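Robot club, first week back

Posted 8 January 2020

First club night after the break. Seven of us turned up, which is normal for January. The heating in the Bargate building had been off since before the holidays and we kept our coats on until eight.

For anyone new to this blog, I help run the student robotics club and I'm also on its team for the Geum Challenge in May. The task this year is a drinks station. The arm has to pick up a cup, place it under the right outlet of a dispensing machine, wait, take it out again and set it on a tray. You get points for each drink that reaches the tray and lose points for touching the machine anywhere except the drip area. Each team gets two runs and the better one counts.

Before the break our best practice score was 82. The team that won last year finished with 129, under slightly different rules, so the two numbers don't compare exactly. Still, that's the number written on our whiteboard.

Most of what we lost in December was from contact. The arm would come in at a decent angle, get the cup near where it should be, and then brush something on the way out. Sibusiso Joubert went through the logs over the holidays and made a spreadsheet of every touch. More than half of them were on the exit move. I had assumed it was the approach and had spent two weekends tuning the approach, so that was annoying to read.

The exit problem is simple to describe. Our path planner, which we call Kutport after a typo in the first commit, treats the cup and the gripper as one shape. When the gripper opens, the shape should change, because the fingers are now wider apart. We never updated it. Kutport thinks the hand is still closed and pulls it back along a path that only fits a closed hand. Ju-won Yeom had a fix written in about twenty minutes. Testing it took the rest of the evening.

We also changed the order of things. The old sequence was place, open, retreat, wait, return. The new one opens a small amount first, checks the wrist camera, and opens the rest of the way only if there's room. It adds time to every drink. We have time to spare, so I'm fine with that.

The wrist camera is the other thing I wanted to write about. Up to now we used the overhead camera for nearly everything and the wrist one only for the last bit of alignment. The overhead view is easy to work with. Everything is flat and in the same place each time. But once the arm reaches in, the arm itself is what the overhead camera mostly sees, and after that you're guessing. The wrist view is messy and very close up, and parts of the machine block other parts, but it does show the area you care about.

Ju-won's plan is to find the outlets in the wrist view and work out the hand's position from those. They're a good thing to look for. They have light collars and dark tips, so there's contrast even against a black housing. The trouble is the surface underneath. It's glossy, and it throws back a soft bright patch. Our first detector was quite sure that patch was a cup. We turned down the exposure, which helped with the patch and made the dark tips harder to find. We went back and forth on this for a while and ended up masking out the lower part of the picture for the outlet search.

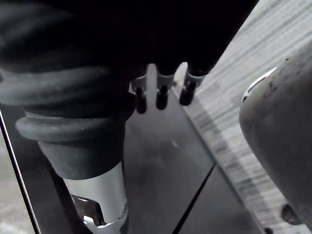 The three outlets from the wrist camera, with the ribbed sleeve on the left.

The sleeve is a problem of its own. From some angles it covers part of the leftmost outlet, and the detector then reports two outlets and gets the spacing wrong. Sibusiso suggested matching on any two neighbors and using the known distance between them to work out which pair it is. The gaps are different enough that this might work. He's going to try it on saved images first so we don't tie up the arm.

We did a few slow runs at the end with the new exit move. No touches on the ones I watched, but they were at quarter speed and I don't want to read much into it. At full speed the arm has a bit of shake when it stops, and the camera check will need to wait for that to settle.

Things to do before next week:

Sibusiso: two-outlet matching on saved images.
Ju-won: clean up the gripper shape fix and merge it into Kutport.
Me: measure how long the arm shakes after a stop, and order more cups. We use the Brameo ones because they're stiff enough to grip without folding, and we're nearly out.

If you're a student and want to join, we still need a person to look after the tray end of the task. You don't need to know how to program. Come by on a club night and ask for any of us. The side door sticks, so push hard.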